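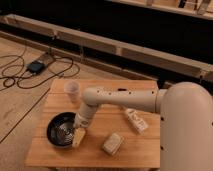 Sponge and bowl task on the pine table, with the cup, bottle and carton left in place as distractors.

Datasets / Student Projects / Manipulation

# Clirker Tabletop Wiping Set

Clirker is a set of teleoperated demonstrations recorded by the student robotics club at Aebischer Technical College. It covers short tabletop tasks performed by a single arm with a sponge, a bowl and a few household containers. The set was collected as the club's entry for the Tinis student manipulation challenge and is shared so that other teams can train on it or check our numbers.

This card was last revised on Sunday, May 18, 2025.

## Contents

The release holds 1,335 episodes. Of these, 219 are set aside as a test split and should not be used for training or for picking checkpoints. The remaining episodes are not divided further. Teams that want a validation split should make one by session, not by episode, for the reason given under Known issues.

Each episode contains:

- one video stream from a fixed camera
- joint positions and joint velocities
- gripper command and measured gripper opening
- a task label
- a text instruction written by the operator before the episode starts
- a success flag entered by a second club member

There is no depth stream and no wrist camera. Force readings were logged in the first sessions but were dropped when the sensor drifted too far to be useful.

## Tasks

There are 3 task families.

`place`: pick up the sponge and set it in or against the bowl. The episode counts as a success if the sponge is touching the bowl when the gripper opens and the bowl is still upright.

`wipe`: hold the sponge and move it along the rim or the inside of the bowl. Success requires contact over at least half of the rim, judged from the video. This is the least consistent label in the set.

`clear`: move a named container away from the bowl so that the sponge can be reached. The named container can be the cup, the bottle or the carton.

Objects not named in the instruction stay on the table as distractors. Containers may be standing or lying down. A bottle on its side is a valid starting state and does not mean that an earlier episode went wrong.

## Recording setup

The arm is mounted at the right of the table as the camera sees it and reaches across from that side. The base position was kept the same for all sessions. The table was not bolted down, and its position was checked against tape marks at the start of each session. Joint data is given in the arm's own frame. We do not provide a table frame, although one can be fitted from the calibration episodes in `calib/`.

Episodes were driven by hand with a leader arm built from the Skukeck kit. The leader has no force feedback, so operators tended to press harder than needed when the sponge met the bowl. A policy trained on this data will probably do the same.

Lighting was the normal room lighting. Blinds were kept closed during recording. The glossy inside of the black bowl still picks up strong highlights, and simple color thresholds fail on it. The translucent cup is also hard to segment against the pale boards. Both objects were kept in the set on purpose.

## File layout

```
clirker/
 train/
 test/
 calib/
 labels.csv
 sessions.csv
 LICENSE
```

Each episode is a folder with `video.mp4`, `state.npz` and `meta.json`. The arrays in `state.npz` share a common time base. Video frames are matched to states through the `frame_time` field in `meta.json`. Do not assume a constant frame interval; dropped frames are recorded as gaps and were not filled in.

The session number is stored in `meta.json` and repeated in `sessions.csv`, together with the operator code. Operator codes are not linked to names anywhere in the release.

## Baseline

The club trained a small behavior cloning policy on joint positions and video resized to a square. It does well on `place` when the sponge starts flat and its long side faces the camera. It fails often when the sponge is tilted in the gripper, because the free corner meets the rim before the rest of the sponge and turns the bowl. Demonstrations with a tilted grasp are included and are marked `grasp=angled` in `labels.csv`.

Results on `wipe` should be read with care. The policy learned the motion but not the contact, and several runs pass above the rim without touching it. A stricter contact check is in `tools/check_wipe.py`. We suggest reporting both the original flag and the strict one.

`clear` was not part of the challenge scoring and has no baseline.

## Known issues

1. Episodes within a session look very much alike. Containers were often left where the last episode put them, so a random split places near copies on both sides.
2. In 19 episodes the text instruction names the wrong container. They are listed in `labels.csv` with `text_ok=0`. The files were left unchanged so that older results can be repeated.
3. The gripper blocks the camera's view of the sponge during part of many grasps. No second viewpoint is available.
4. The November sessions used an earlier clock setting. The offset is stored in `meta.json` and the loader applies it. Anyone writing their own loader has to do the same.
5. Success flags for `wipe` were entered by different members using slightly different standards. About a tenth of them were checked again. The rest were not.
6. The background changes between sessions. Cables and other club equipment can appear on the floor past the table. Crop to the tabletop if this matters for your model.

## Intended use

The set is meant for coursework, competition practice and small comparisons between imitation methods. It uses one arm, one table and one camera position, and it is too narrow to support claims about general manipulation. It should not be used to test safety behavior. No episode shows a person in the workspace.

## Changes in this version

- added `grasp` column to `labels.csv`
- moved calibration episodes out of `train/`
- fixed session numbers that had been entered twice
- removed force channels from all `state.npz` files

## License and contact

Data is released under CC BY 4.0. Code in `tools/` is under the MIT license. Please cite the set as "Clirker Tabletop Wiping Set, Aebischer Technical College Robotics Club." Problems with single episodes should be filed on the issue tracker with the session number and the episode folder name.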